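Kashindye Pictures is looking for people for a new feature, Bastedier

We're shooting our second feature film this summer and we need extras, a few small speaking parts and some extra hands on the crew. If you've ever sat through the end credits wondering how all those people got there, come and find out with us!

Bastedier is a family story set in a seaside boarding house over one long weekend. Victor Athumani wrote it and is directing. He made Jikent with us two years ago, and a lot of the same crew is coming back, so you'd be joining a group that already gets along (and eats well, the lunches on Jikent were terrific).

Who we need

Extras, 80 in all, for the wedding dinner and the ferry dock. Any age from 16 up. No experience needed, but you do have to be free for both dinner nights so the same faces are at the same tables.

Speaking parts, 4 of them: the ferry captain, the two sisters in room six, and a piano tuner with one very good speech. We'd love to see people from local theater groups for these. The tuner doesn't need to play, although if you can, tell us.

Crew helpers for props, wardrobe and sound. You'll be working next to people who do this for a living, and they like questions. Props is the busiest department on this picture, with all those bedrooms and washstands to dress, and could use two people who are handy and don't mind early mornings.

When and where

We shoot for 21 days in and around Stesavside, mostly at the old boarding house on the hill, with the dock scenes at the end. Extras are usually needed for two or three days. Crew helpers should be able to give us at least a full week. The rough cut should be ready next March and everybody who worked on it gets invited to see it.

Extras get meals and bus fare. Speaking parts and crew helpers are paid by the day, and we'll go over the rate with you before you sign anything. 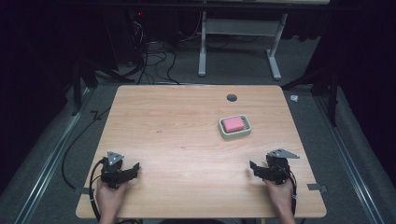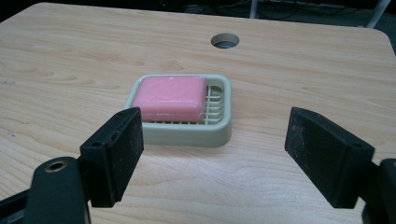
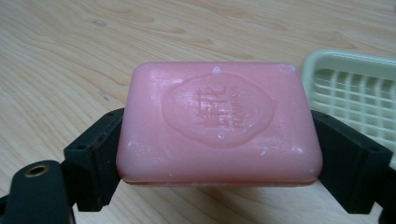
How to apply

Write to Lilian Kombo, Casting, Kashindye Pictures, P.O. Box 1632, Stesavside. Tell us your name, age, phone number, which days you can't do, and which job you're interested in. For extras and speaking parts please put in a recent snapshot. A plain one is fine, no need to pay for headshots. We can't mail photos back, so don't send your only copy.

If you want to read for a speaking part, say which one and Lilian will send you two pages of the script. Readings are held in the evening so you won't have to miss work.

Under 18? A parent or guardian has to sign your letter, and has to come along on shooting days.

Letters should reach us by Monday, June 23, 2003. We'll call everyone who writes in, even if the part has gone to someone else, and we keep a list for pickup shots in the fall. Bring a friend if you're shy, there are plenty of seats at that wedding dinner.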